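The Kitchen Table

Updated in August. By the Household Entries desk

The kitchen table is a piece of furniture on which food is officially eaten. In practice it serves as desk, workbench, sorting office, courtroom and long-term storage for mail. It differs from the dining table mainly in that people use it.

Origins

For most of history, an ordinary house had one room that mattered, and the table in it was often a board laid over trestles. It came out for meals and went back against the wall afterward, which kept the floor free for sleeping, spinning and arguing. The word "board" in "room and board" is a leftover from this arrangement. So is the "board" of a company, a body that still spends much of its time waiting for lunch.

The fixed table arrived as houses gained rooms and rooms gained purposes. In larger homes the kitchen table belonged to the staff. It was big, plain and scrubbed often, and the family might go years without touching it. The good table stood elsewhere under a cloth. When the staff disappeared from middle-class homes, the family moved into the kitchen and discovered that it was warmer.

Size and shape

The rectangle is the most common form. It fits against a wall and gives the person at the end a sense of authority that the others may or may not respect. Round tables are said to make everyone equal, though somebody still has to sit nearest the stove. Square tables suit two people very well and four people who like each other.

Extending tables come with an extra leaf, kept under a bed or behind a wardrobe and brought out once a year. By that time the leaf is usually a different color from the rest of the table, having missed all the sunlight and most of the gravy. Drop-leaf tables solve the storage problem by hanging the leaf at knee height.

Surface

Bare wood was the rule for centuries, cleaned with sand, salt or lye, depending on what was at hand and how much the cleaner disliked the table. Oilcloth came next. It wiped down easily and cracked at the corners. Twentieth-century kitchens took to hard plastic surfaces, first in cheerful patterns and later in shades that could be described as off-white by anyone feeling generous.

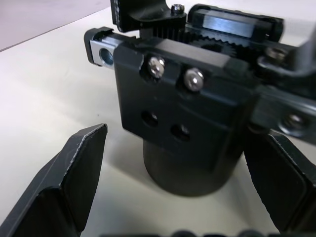
Pale tops have stayed popular because they make a small kitchen look larger and cleaner. They do this until the first cup of coffee. Dark tops hide coffee but show flour, dust and every fingerprint in the house. Patterned tops hide everything, including the house keys.

Marks build up on any surface. Rings from hot mugs, dents from dropped forks and the ghost of a child's handwriting pressed through thin paper are counted as damage while the table is new. After a few decades they are called character, and an antique dealer will charge 800 for a table that has enough of it. The same dealer will have offered the previous owner 100.

Unofficial uses

Homework is the best known. The kitchen table is well lit, close to food and within reach of an adult who can no longer do fractions. Tax papers, jigsaw puzzles and sewing machines follow. A jigsaw puzzle can hold a table for weeks, during which the household eats on its lap and speaks of the sky section with growing bitterness.

The phrase "kitchen table business" refers to a firm started at home. Founders tend to mention the table fondly once they have moved to an office. Those still working at it are less fond, as they have to clear the stock away before supper.

Politicians speak of "kitchen table issues," by which they mean prices. What people really discuss at kitchen tables includes prices but also whose turn it is, what that smell is, and a neighbor's fence.

Local customs

In Zellau, a table is traditionally carried into a new house before any other furniture, and the movers are fed at it. The custom is considered lucky. The movers also like it, and have been known to take their time with the beds. Older houses in the town have a doorway slightly wider than the rest for this purpose, which newer houses have replaced with a table that comes in pieces.

The furniture maker Stomo sold one such table, the Ilo, as a set that could be put together by two people in an evening. It seated 8, according to the box. Owners tended to put the number lower, especially if the guests had elbows. The rival Osman table was heavier, cost more and could not be taken apart again, so a fair number of them were sold along with the kitchen.

Decline and return

The breakfast bar was widely expected to finish off the kitchen table. It offered high stools, a hard counter and a view of the sink. Later came the kitchen island, a larger version that could not be pushed against a wall or lent to a cousin. Many homes now have an island with a table a few steps away from it. The island holds a bowl of fruit. The mail is on the table.

See also: sideboard; oilcloth; drawer, miscellaneous.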